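Sinéad Mac Carthaigh
2022-10-15

I've been asked a few times what to buy for a first work table, so I'm putting it in one thread. I do paper, fabric and small repairs. If you do heavy woodworking, most of this won't fit you.

Start with height. Stand up, let your arms hang, and measure from the floor to your wrist. That number is good for cutting and pressing. For close work like hand stitching, go higher, up to where your elbow bends. Most dining tables are too low for either one.

My first table in Jollbridge was a dining table and I had a sore back for two winters. I put it on blocks in the end. The blocks helped, but the table rocked every time I used a rotary cutter.

37 likes · 5 comments

Next is color. I worked on dark wood for years because it was what I had. Dropped pins and dark thread were hard to find. A pale top is easier on my eyes, and it's easier to check the edge of whatever I'm cutting. The drawback is that it shows every mark.

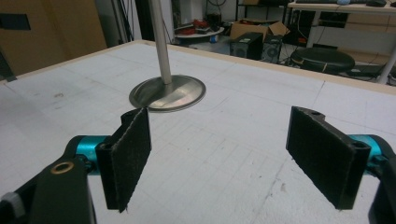 On a white work table.

White also bounces light back up at you. If your lamp is strong, use a matte surface. I had a gloss one for a month and couldn't work at it after dark. I sanded it lightly with fine paper and that took the shine down enough.

Size: people buy tables that are too deep. If you can't reach the back edge without leaning, the back turns into a shelf. Mine had a row of jars along it that I moved maybe twice a year. Get length before depth.

If you can walk around all sides, depth matters less. Most of us have the table against a wall.

On price. The trestles I use are Stuketti, and I paid $149 for the pair. You can find cheaper ones. The cheap pair I had before these used a plastic catch to hold the height and the catch cracked. Look for a metal pin that goes all the way through.

The top came from Coughlan, cut to size while I waited. Ask them to cut it. Doing it at home with a borrowed saw gave me one wavy side that I still had to look at until I gave that board away.

22 likes · 9 comments

A few people asked about weight. My top is 80 pounds and I'm glad of it when I'm pressing or using the hole punch. I'm less glad when I move house. If you rent, get two narrower tops and clamp them together. Daithí Gallagher does it this way and his seam is tight enough that fabric doesn't catch on it.

Clamp from underneath, near both ends and once in the middle. Put a strip of thin cork between the boards if the edges aren't quite true.

Now grids. I was against them for a long time. I thought a ruler was enough. Then I used a gridded table for a few days at someone else's place and came home annoyed with my plain one. 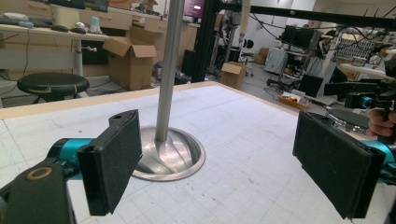

WORKSPACE: Surfaces & Grids

The use of a grid is for getting things square quickly. You line the fold up with one line, the side up with another, and you're ready to cut. I still measure anything that matters.

Check the grid before you trust it. Put a metal ruler along a long line and see if the marks agree at both ends. I've seen printed sheets that were off by the width of a pencil line over a couple of feet. For wrapping parcels, no problem. For a quilt block, it adds up.

You can also draw your own. Use a hard pencil and a long straightedge, and seal it. I used Hinodia clear, two thin coats with a night between them. Thick coats go yellow. Test it on a scrap first in case it smears the pencil.

Cleaning: damp cloth, drop of dish soap, dry it right after. Glue comes up with a plastic scraper if you leave it to harden fully. Don't use a blade on a sealed top.

Level it last. Put it where it's going to live, load it with what you normally keep on it, and then adjust the feet. I redid mine in March when the floor was fixed and it took 20 minutes, most of it lying on the floor looking for the low leg.

Someone asked about folding tables. Fine for sewing by hand, bad for anything where you push down. If that's what you have room for, set the hinged side against the wall.

I'll do lamps in another thread. Send me your table heights if you want, I'm curious how much they vary.

61 likes · 14 comments · 8 shares

Get new threads by email. Unsubscribe any time.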